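Ticket: left thumb drifting on the cup task, Flindasus hand vs. the old Le Goff one
Last updated: Friday, 4:40 pm

Okay, picking this up again with the controller swapped over to Galo, same rack-and-cup setup in the sim. Quick recap for Yurani, who asked what I changed: only the controller build and the grip preset. Arms, table and cup model are what we had in December.

The complaint was that the left hand twists the cup as it closes. I ran it 16 times on the new preset and got the twist in 3 of them, always toward the rack (way better than the Le Goff hand, which did it nearly every time!). I was watching for the tilt in this one, with the thumb pressed low on the side and the fingers curled over the top:

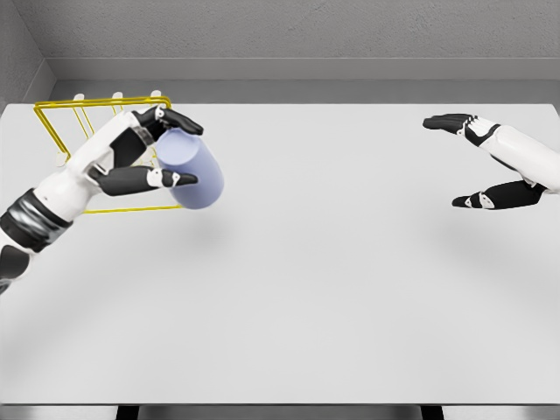 Source: Oltside sim render, ticket attachment

My first guess was friction on the thumb pad, so I bumped that up and... nothing. Same twist. Then I went through the joint log and found the thumb command showing up at step 298, which is 2 steps after the fingers get theirs. So the fingers pull first and the thumb is always playing catch-up. I feel a little silly for not checking that before messing with friction, but oh well.

I put friction back to default and lined up the two commands. The cup pose I'm using to compare is the upright one, hand open around it:
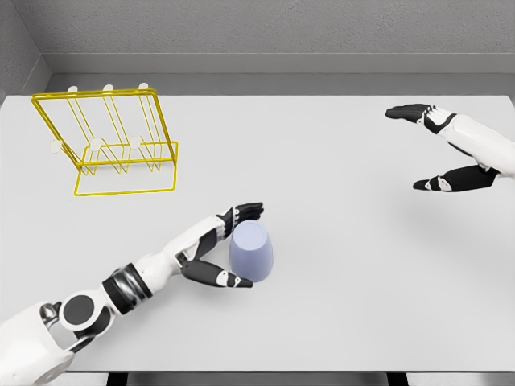
Left hand open around the cup, right hand clear of it.

The right arm is just parked in its hover pose for all of this, so ignore it for now. I haven't tried the mirrored version yet.

Yurani Cuadros: can you rerun your set with the commands lined up and friction at default? If you still get the twist, send me the joint log and I'll compare it with mine. Leaving this open until then.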